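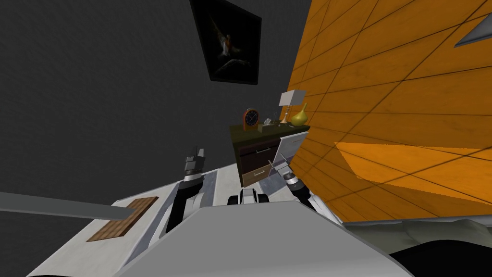 Karaki bedside cell

The Karaki bedside cell (often just "Karaki" or "the bedside") is a simulated two-arm robot cell used at Stultier for drawer opening and other bedroom jobs. Runs in the Noster simulator. First built by Tobiloba Nnaji, looked after since by Brahim Kabbaj and Salma Ait Brahim. The name also covers the settings files and the nightly check, so "Karaki is down" can mean any of the three.

Contents
1 Layout
2 Setting up
3 Daily care
4 Faults and repairs
5 Versions
6 See also

Layout

One robot, two arms, a parallel gripper on each. Light grey body housing. The main working piece is a nightstand with drawers and thin silver handles, stood between a dark wall and an orange plank surface. On top of the nightstand: clock, lamp with a white shade, yellow-green vase, some smaller bits. The small bits are there to be left alone. A run that knocks the lamp or the vase is marked as failed even if the drawer comes open.

The scene camera rides on the robot and looks steeply tilted. New users tend to think it has slipped and try to level it. Leave it. All stored runs use the same tilt, and a levelled camera makes every older run useless for comparison.

Colours and light are changed between batches. The furniture positions are not, apart from small shifts within the limits in the room file.

Setting up

Start from a clean copy of the room file, never from the last one used. Load order is room, then robot, then loose objects. Objects loaded before the room drop through the nightstand top and keep falling, and the physics log fills up with nonsense.

Next the base. The robot's base has to be fixed to the floor of the room and not to the nightstand. An early version had this wrong and the furniture went along with the robot whenever it turned. Check by turning the base a little each way with the arms parked.

Then the arms. Home both, open both grippers, let everything settle for 10 seconds of simulated time before any command goes in. Skipping the settle is the commonest cause of a bad first run. The vase in particular starts slightly above the surface and needs to come down on its own.

Drawer joints last. Each drawer has a slide joint with three numbers: travel, friction and damping. Travel comes from the furniture model and should be left. Friction and damping are set by hand, per drawer. Too little damping and the drawer shoots out and bounces off its stop. Too much and the gripper slips off the handle halfway. Values that work are kept in the Grarnberg sheet, named after the furniture set they were first tuned on, and should be copied from there, not guessed.

Finish with a dry run: right arm out to the handle, close, pull, push, let go, home. Left arm stays parked. If that passes twice in a row the cell is ready.

Daily care

The nightly check starts at 2 a.m. and plays 46 short pulls, split between the drawers. Results go to the shared folder. Whoever is on in the morning reads the summary before anybody loads a new batch.

Things to look at, in the order most people do them:

Pull force at the handle. Should be flat after the first bit of travel. A saw-tooth line means the fingers are slipping.
Contact count. A sudden jump is nearly always the fingers and the handle overlapping.
Rest pose of the loose objects. Clock and vase are the usual ones to wander.
Run time. A slow night with normal forces is a machine problem, not a cell problem, restart the host.

Logs are cleared by hand once a month. They were cleared automaticaly for a while, until a clean-up in August took 1,878 saved runs with it. Some were rebuilt from seeds. The automatic job has been off ever since and Ashraf El Idrissi holds the only delete rights.

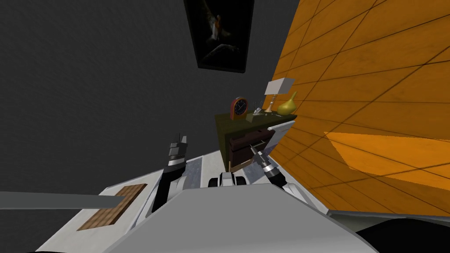 What should be done if the gripper slips off the handle partway through a pull?

Stop the run and check the drawer's friction and damping against the Grarnberg sheet first. If they match, reload the finger pads from the clean robot file, home the arm and repeat the dry run. Raising the grip force comes last, and only in small steps.

Faults and repairs

Drawer stuck. Usually the drawer's collision shape is touching the one next to it. Happens after someone rescales the furniture. Fix is to shrink the shape slightly on both sides, not to raise the pull force. Raised force will open it, yes, and then throw it.

Drawer drifts open by itself. Friction set to zero, or the nightstand is not level. Check level first. A drawer left partly open at the start of a run is a different matter — some batches want this, look at the start line in the batch file before "fixing" it.

Fingers through the handle. The handles are thin, and at a coarse time step the fingers can pass straight into them. Halve the time step. If it still happens the handle has lost its collision shape, reload the room file.

Arm shakes near full reach. Gains too high for a stretched arm. Youssra Shawky's note covers this and gives the lower gains. Bringing the base closer also works but breaks comparison with stored runs, so it is seldom done.

Arm refuses to home. Almost always a leftover contact. Open both grippers, back the arm off along the line it came in by, then home. Do not home with the fingers still closed on a handle, the drawer comes too and the joint limit error that follows needs a full reload.

After any repair the dry run is repeated and the full nightly check is run by hand. The repair is written in the change log with the file names touched. Entries without file names get sent back.

Versions

Version one had a single arm and one drawer. Version two added the second arm, the loose objects and the present wall. Version three is the same room with retuned joints and proper handle shapes, plus the batch light settings. Batch 197 was the first recorded on it. Runs from version one can't be replayed on the later ones. Version two runs can, with the old joint values loaded, though the pull forces come out a littel different.

See also

Grarnberg sheet
Noster room files
Parallel gripper
Slide joint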